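Talk for Sunday morning, second slot. Speak slowly, drink water first.

Good morning. My name is Zoriana Kushnir and I work at Drinell, where we pack and finish wooden boards for kitchens and shops. I am not an engineer. I was on the packing side for many years, and now I plan the shifts.

When the arm came in March, we were moving 600 boards in a shift. The lifting was done by people, mostly from low places, and in the evening everybody spoke about their backs. Now the arm takes a big part of this lifting. (Pause. Ask who in the room has lifted boards for work.)

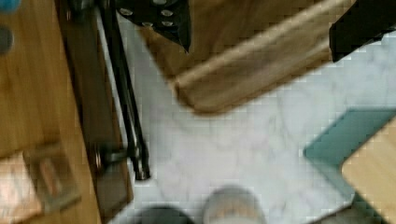
The second change was in the talking. Before, two people carried together and they talked all day. Olesia Lytvynenko told me she missed this more than she expected. We moved the sorting tables closer - it was a small thing, but it helped.

Then the training. Each person got 2 paid days. For Arsen Prokopenko it was too short, and he said so in front of the manager. He was right, and we added more time.

Pay: the grade did not go down for anyone. Say this clearly, they always ask. The new grade for people who teach the arm is still not agreed.

If there is time, tell about the night shift at Skiltolano. If not, go to questions. Meirion Jarman has the microphone.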